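Clurklow Chapel: Walk-Through Checklist Before Worship, with Comments

Thank you for taking a turn at this, dear friends. The walk-through is short, but please do it slowly, and start by 8:15 so there's time to put something right before the first families come up the steps. Mark each line OK, FIX or ASK, and write as much as you like in the comments (I do read them all, even the ones up the margin!).

1. Front doors and side door open fully from inside without a key.
OK. The side door still sticks a little at the bottom, so give it a push with your hip and see that it swings all the way back.

2. Aisles clear, no coats, strollers or hymnal carts standing in them.
OK. We seat 122 with the aisles open, and I know how tempting it is to add a row at Easter, but please don't. Latecomers are very welcome in the Pino Room, where the sound carries nicely.

3. Exit signs lit.
FIX. The one by the choir stairs flickers. A new bulb is on order from Daza Supply.

4. Fire extinguishers, 2, on their hooks with the needle in the green.
OK, both. The tag on the kitchen one is due for renewal in July. 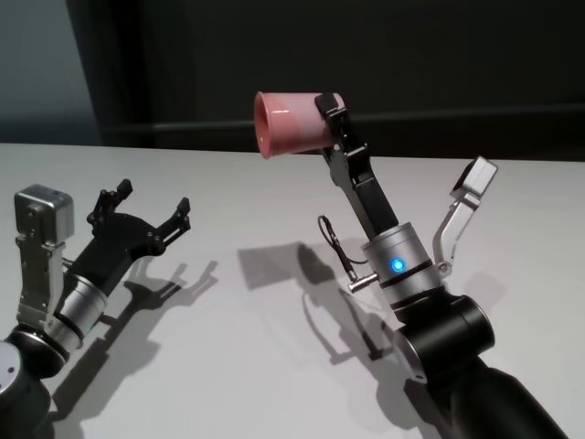 5. Altar candles steady in their holders, with nothing hanging near them.
ASK. The Advent greenery was lovely last year, and it was also very close to the flame on the left. Could we keep the branches to the front of the table this time, an arm's length from the candles? For the candlelight service, every hand candle needs its paper drip guard, and the lit candle stays upright while the unlit one tips to meet it. Please say this out loud before the first hymn, gently, even if you said it last year.

6. Communion table and ramp.
OK. The ramp rail was loose and has been tightened. Lean your full weight on it when you check, as some of our older members do.

7. Kitchen: stove off, coffee urn cord against the wall, allergy card beside the bread.
FIX. The cord was across the walkway again. The Wineo grape juice is fine for everyone on our allergy list, but the card needs rewriting because the ink has faded.

8. Nursery gate latched, outlet covers in, sign-in sheet on the clipboard.
OK. We were short 2 outlet covers and they've been replaced.

9. Boiler room locked, water meter read.
OK. Reading 1,464.

When you've finished, sit down in any pew for a minute before you unlock the front doors. I usually say a short prayer for whoever will be sitting there later in the morning, and you are welcome to do the same. Then leave this sheet in the tray in the office.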